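How I Clean Up a Scuffed White Play Board (and Get the Blocks Back on It)

30/09/2020

I have a big white board in the back room that the colored blocks live on, and it gets grubby faster than anything else in the house. Gray smudges, little scuffs, fingerprints at kid height. I used to repaint the thing every May and then sulk when it looked tired again by summer! So this year I tried cleaning it properly first, and I'm writing it all down while I still remember the order I did things in.

You'll want a bucket of warm water, a squirt of dish soap, two soft cloths, a melamine sponge (mine are the Plosgate ones, any will do), baking soda, white filler and a small putty knife. The whole job took me one afternoon, plus drying overnight.

Step 1. Look it over before you wet anything

Take the blocks away and go over the board in good light. Gray marks usually wipe off, but scuffs can go into the paint, and you want to know which is which. Look for holes too, especially near any seam, where water loves to sneak in. If there's black tape on yours, press the ends down with your thumb and see if it's still holding.

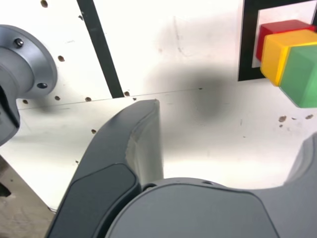 Step 2. Dust, then wash

Run a dry cloth over everything first (skip this and you're just making mud). Then wring your wet cloth out until it barely drips and wash from the bottom up, so dirty water doesn't leave streaks down the part you haven't reached. Go lightly over the seam and stay off the holes as much as you can. Dry it right away with the second cloth.

Step 3. Go after the scuffs

Make a paste of baking soda and water and rub it on with one finger, in small circles. Most of mine gave up in under a minute. The stubborn ones got the sponge, but easy does it - it's a very fine abrasive and it'll leave a dull patch on glossy paint. I found that out on the Kragh shelf in the hallway, and I still see it every time I walk past.

Step 4. Fill only the holes you don't need

If you hang or peg things on your board, leave those holes alone! For the rest, push in a bit of filler, scrape it flat, and let it dry overnight before sanding. I use Gosine filler because the tub was 2 dollars at a yard sale and it's lasted forever.

Step 5. Wipe down the blocks

Don't soak painted wooden blocks, ever. A barely damp cloth, one side at a time, and then stand them on a towel until they're dry all over. I start with the yellow ones since they show every smear.

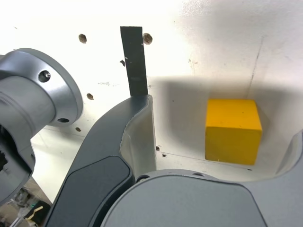
Once the blocks are dry, give them a quick feel along the edges for rough spots. If you find one, a few strokes with fine sandpaper will fix it, and then wipe off the dust before the block goes back with the others. Touch-up paint can wait for a day when you've got the windows open.

I've been doing a quick dry wipe every couple of weeks to keep on top of the smudges, and a proper wash whenever that stops working. If you've got a trick for scuffs that doesn't dull the paint, leave it in the comments, I'd love to try it on that shelf.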